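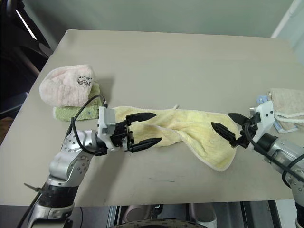 11/12/2023
Reading time: 5 min
Print | E-mail

Towel folding, entry 1216. Continues the notes on stack height and fold order. Room at 21 °C all morning, window shut.

Purpose: settle a fold that gives the same finished width on all four colors, so the stacks fit the Ásgeirsdóttir shelf insert without being pushed in. The insert is the deciding constraint. Consuelo Palacios wants a written fold she can pass to the Rustville site, and the one we have been using lives mostly in people's hands.

Starting order: pink and green folded first and stacked at the left, pink on top. Beige folded and parked at the right. Yellow left for last, laid out lengthwise in the middle, not yet flattened.

Preparation

All towels rested on the table for 20 minutes after coming out of the basket. I had skipped this last time and got a spread in the finished widths that I put down to the fold. A repeat with the rest period gave a tighter result, so the rest period stays in. No ironing, no spray. Granex rinse was left out of the wash on purpose; it makes the pile lie down and the stack settles differently for the first hour.

Flattening comes before any fold. Sequence that works:

1. Find both short ends and separate them.
2. Pull lengthwise first, lightly, until the long edges stop waving.
3. Turn out any hem that has rolled under.
4. Sweep from the center to the corners with the flat of the hand.

Step 3 is where the yellow one costs time. The border is a different weave from the body and it curls toward the table, worst at the corner. If the curl goes into the first fold it makes a ridge, and the ridge shows through every layer after that. Turning the hem out after the first fold does not fix it; I opened the towel again both times I tried.

Sweeping before pulling is also wrong. It moves the slack to one side and leaves a diagonal crease. Tried it on yellow, undone, noted.

Fold

Version A (the old one): half lengthwise, half again lengthwise, then thirds across. Narrow and tall. Sits badly in the insert and leans toward the side with the tag.

Version B: thirds lengthwise, then half, then half. Finished piece is flatter, with a single rounded edge to face forward. The long edges must meet inside the fold and must not overlap by more than a finger's width. With an overlap wider than that the middle goes thick and the piece on top of it rocks.

Version C (Vilhjálmur Oddsson's suggestion): as B, but with the last two folds done as a roll-over and tuck. Looks good on the table. Came loose when carried. Dropped.

Going with B. Finished width is set with the card template, cut from the back of an old pad, long side 50 cm, which is the usable length of one bay in the insert. Two folded pieces side by side have to fit the long side with a finger of clearance. Pink and green pass. Beige passes if the hem is on the outside of the last fold, and fails by a few millimeters if the hem is inside. I would not have predicted that, given how thin the hem feels on its own. Yellow still to be confirmed, see below.

Orientation

Pink carries a small black embroidered cartoon with lettering. It should end up on the top face, upper right, upright to whoever takes the towel off the shelf. With fold B this only happens if the towel starts with the embroidery face down and at the far end. Started the other way it finishes on the inside and the whole thing has to be reopened. Added to the written fold as a line of its own: embroidery down, far end.

For the plain ones the rule is the tag. Yellow has a small pale tag or loop on one long edge — put that edge away from you at the start and it is covered by the second third. Do not trim it. Consuelo asked whether it could come off; Pilport returns anything that has been altered, so no.

Stack order

Larger footprint at the bottom. With fold B green comes out slightly bigger than pink, so green goes under and its edge shows a little along the front and the side. I prefer this to squaring them up by squeezing, as a squeezed piece springs back overnight and the stack drifts. Rounded edges all face the same way.

Two high is stable on a bare tabletop. Three high is acceptable in the insert, where the side walls do the work. Did not test higher.

Yellow, separate remark

Of the four this is the one that does not hold a crease. After flattening, the first third lifts again within a few seconds unless a hand stays on it. What helps: run the edge of the palm along the fold line once, slowly, before bringing the other side over. Pressing straight down does very little. Pulling the two ends apart gently while the fold is being laid also helps, but with one person there is no free hand left for the hem. Vilhjálmur's view is that yellow should be folded by two people and be done with it. Rustville has one person on that bench, so the written fold has to work solo.

Possible cause: longer time in the dryer than the others. The load sheet does not say, it only has the start time. Need a finish time on the sheet from now on.

Table

Surface is smooth enough that a light towel walks when swept. A strip of shelf liner under the near edge was tried and removed; it grabbed the pile and stretched the border. Better to sweep in shorter strokes.

Open points

— Yellow with fold B against the card, hem outside, three repeats.
— Same again after a shorter dryer run, if Vilhjálmur can get the machine.
— Beige hem inside/outside: measure the hem thickness properly. The caliper squashes it, use the flat plate.
— Redraw the fold diagram. The present one shows the tag on the wrong long edge.
— Send draft to Consuelo before it goes to Rustville, with the embroidery line in bold.
— Ask Ásgeirsdóttir if the December inserts keep the same bay length. The card is useless if they changed it.

Template is in the second drawer, under the spare load sheets.

Print | E-mail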